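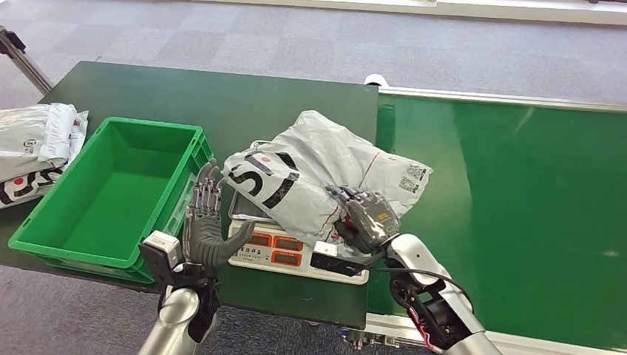 Como retomar o contato com uma amizade antiga

Muitas pessoas me escrevem sobre amigos da escola ou do primeiro emprego com quem deixaram de falar. Eu também passei por isso: quando mudei de país, fiquei 9 anos sem escrever à minha melhor amiga, com quem trabalhei na livraria Golinov. Em novembro voltamos a conversar. Explico como eu faço.

1. Escolha uma só pessoa. Se tentar escrever a todos na mesma semana, as mensagens ficam iguais, e isso se nota.

2. Procure uma lembrança concreta. Uma viagem, um professor, uma música. Eu comecei com a excursão a Wostatholm, quando perdemos o último ônibus e dormimos na estação.

3. Escreva pouco. A minha primeira versão tinha 875 palavras e era quase toda uma desculpa. Enviei 101. Diga quem é, conte a lembrança e faça uma pergunta fácil de responder.

4. Não peça logo um encontro. Deixe a outra pessoa escolher o ritmo — ela também tem a sua vida, talvez filhos, talvez um trabalho difícil. 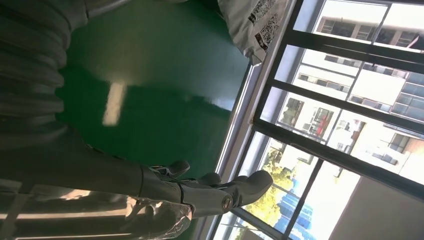

E se a pessoa não responder?

Espere um mês e mande uma segunda mensagem, ainda mais curta. Depois da segunda, eu paro. O silêncio pode ter muitos motivos, e nem todos têm a ver com você.

5. Quando chegar a resposta, leia com calma e responda no mesmo tamanho. Se ela escreve três linhas, não mande três páginas.

6. Para o primeiro encontro, prefiro um lugar com hora de fechar. Nós fomos ao café Nostitz e ficamos 2 horas. Foi bom ter um fim marcado, pois estávamos as duas um pouco nervosas.

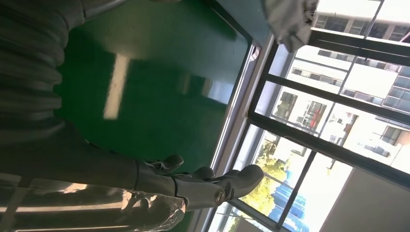 Devo falar da briga antiga?

Depende da briga. Se foi coisa pequena, espere que o assunto apareça sozinho. Se você magoou a pessoa, peça desculpa cedo, com uma frase simples, e não explique demais.

7. Combine o próximo contato antes de se despedir. Pode ser só um telefonema no domínio do possível — nós falamos no primeiro dia de cada mês, depois do jantar.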